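About Mestdale Research

Mestdale Research is an independent public opinion firm. We conduct surveys on elections, municipal services and public policy for news organizations, local governments and community groups. The firm does not work for political parties or for candidates, and it has held to that rule from its first contract.

Our provincial voting study is carried out by telephone and online. A riding-level survey normally includes at least 300 completed interviews, and callers try each selected number on different days and at different hours before it is replaced. Results are weighted by age, gender and region. Where a subgroup has fewer than 60 respondents, we do not publish a separate figure for it.

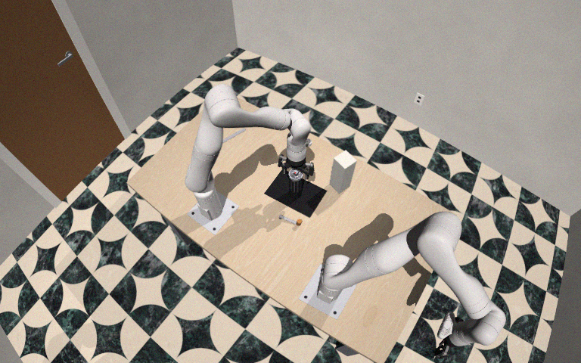 Every published survey is accompanied by the full questionnaire, the dates of interviewing and the name of the organization that paid for the work. Clients may hold back results for their own use — they may not release part of a survey and withhold the rest.

Vilja Aaltonen is Director of Research and is responsible for sampling and questionnaire design. Manolis Alexiou manages the interviewing centre. Zinash Wubshet leads our municipal program, which has completed 134 studies on transit, housing and recreation.

Requests for proposals and media inquiries should be directed to Esko Kauppinen, Client Services. Members of the public who have received a call from us and wish to confirm that it was genuine may contact the same office.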